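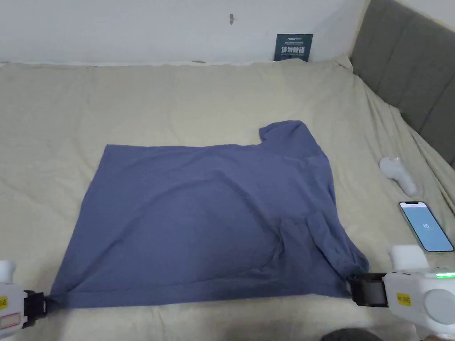
Blue-grey cotton T-shirt on a pale beige sheet.

Boom and lav tracks drift apart over a long take, and rustle on the lav. Fix in post or reshoot?

Posted by Ilgın Polat in Sound for Film and Video

I'm cutting a short documentary called Portela and have run into two sound problems in the same interview. It's my first project with a separate recorder, so please assume I know less than I should.

The interview is one continuous take, 27 minutes long. Boom and lavalier both went to a portable recorder. The camera recorded its own scratch track and nothing else. There was no timecode and no slate, only a hand clap at the start. I lined everything up on the clap and it looked perfect. By the end of the take the recorder audio is visibly behind the picture. I measured it at 3 frames on the last clean consonant I could find. The project is 23.976 and the recorder was set to 48 kHz.

The second problem is the lav. It was taped inside a cotton T-shirt and whenever she leans forward there's a scratching noise over the words. The boom is cleaner but sounds roomy because we were in a kitchen with a tile floor. I've been cutting between the two and the change in tone is obvious, even to my mum.

What I've tried so far: nudging the audio at every edit (works, but I have a lot of edits), a de-noise plug-in on the lav (makes her sound like she's under water), and rolling off the low end at 80 Hz, which didn't touch the scratching.

I can get the subject back for an hour in January if I have to, but she lives up past Skevudden and it's a long drive each way. I'd rather not. The picture lock is meant to go to a colourist first, so I'd like to know which order to do things in.

Takumi Shimada

Your drift is normal. The camera and the recorder each have their own clock and neither one is exactly right. Over a short clip you don't notice it. Over a take of that length, three frames is on the high side but I've had worse from cheaper gear.

Don't nudge at every edit. Fix the source file once and then relink.

Put the full uncut camera clip and the full uncut recorder file on a new timeline. Line up the clap at the head. Go to the tail and find a matching sound, something short and hard like a cup being put down or a door. Measure the gap in samples if your software lets you, otherwise in subframes. Then change the speed of the recorder file by that ratio so the tail lines up too. In your case the audio is behind, so it needs to be a tiny bit shorter. The change is well under a hundredth of a percent and you will not hear it. Turn pitch correction off for this, because the stretch algorithm can add artefacts and at this amount the pitch shift is nothing.

Render that as a new WAV with the same start time and the same name plus a suffix. Check it in the middle of the take as well as at the end. If the middle is out while both ends are good, you have something other than clock drift, most likely a dropped section or a file split that didn't join properly. Some cameras break long takes into several files, so look at the joins.

Do boom and lav together as one polyphonic file. If you stretch them separately and your numbers differ slightly, they'll phase against each other when both are open.

On order: sync first, then lock picture, then send to colour. The colourist doesn't need your audio beyond a guide track. You can do the sound edit while they have it.

For the next one, hire a pair of timecode boxes, or stop and restart both machines every ten minutes.

Gholamreza Daneshvar

just use the camera sound, most people watch on their phones anyway. I did a whole music video that way and it went up fine

Ilgın Polat (replying to Gholamreza Daneshvar)

Thanks, but the camera was on the far side of the room next to the fridge. The scratch track is mostly fridge.

Necati Sönmez

Takumi has covered the drift so I'll stick to the rustle. I do dialogue editing, mainly documentary and some low-budget drama.

There are two kinds of clothing noise and they need different treatment. If the fabric is rubbing the capsule directly you get broad crackle right through the voice range, and there isn't much you can do with it. If the fabric is rubbing on itself or on the cable, you get softer scratching mostly above 2 kHz, and a spectral editor can take a good part of it out. Your 80 Hz filter was never going to help with either. It's for handling thumps and traffic.

Listen to the whole take on headphones and mark every bad spot. You may find it's less than you fear. Then work down this order for each one:

Look for the same word elsewhere in the take. People repeat themselves in interviews, and a single clean syllable can often be dropped in under a cutaway.

Use the boom for that phrase only. Don't hard cut to it. Keep the boom running low underneath the lav for the entire interview, say 10 or 12 dB down, so the room is always present. Then when you crossfade up to the boom the change is much smaller. You will have to slide the boom a few milliseconds earlier to line up with the lav, because it was further from her mouth.

Use a de-rustle module if you have one, at low strength, on the marked sections only. The under-water sound comes from running noise reduction over everything at full strength.

A touch of de-reverb on the boom is fine too. Stop when you can hear it working.

Also lay down room tone. If you didn't record any, steal it from the gaps before she answers. You need 30 seconds or so, looped with long crossfades.

I wouldn't reshoot. Her answers will be different the second time, the light will be different, and you'd be matching two kitchens' worth of sound instead of one. If there's a single line you can't save and the film needs it, record it wild, sound only, in the same room with the same mic, and play it over a cutaway. You could even get her to do it on a decent phone, in a parked car or a wardrobe full of coats.

For future shoots, tape both sides of the lav so the shirt can't slide over it, leave a small loop of cable under the tape as strain relief, and have her lean and turn while you listen before you roll.

Ilgın Polat

Thank you both. I redid the sync from the full files and the middle and the end both land now. I also found a join I'd missed, where the camera had split the take, although it was clean.

Marking up the lav tonight. The boom underneath has already made a big difference to the tone. One more thing for Necati: should the boom go in the centre with the lav, or can I spread it a bit?

Necati Sönmez

Centre, both of them. Leave the width for music and atmospheres.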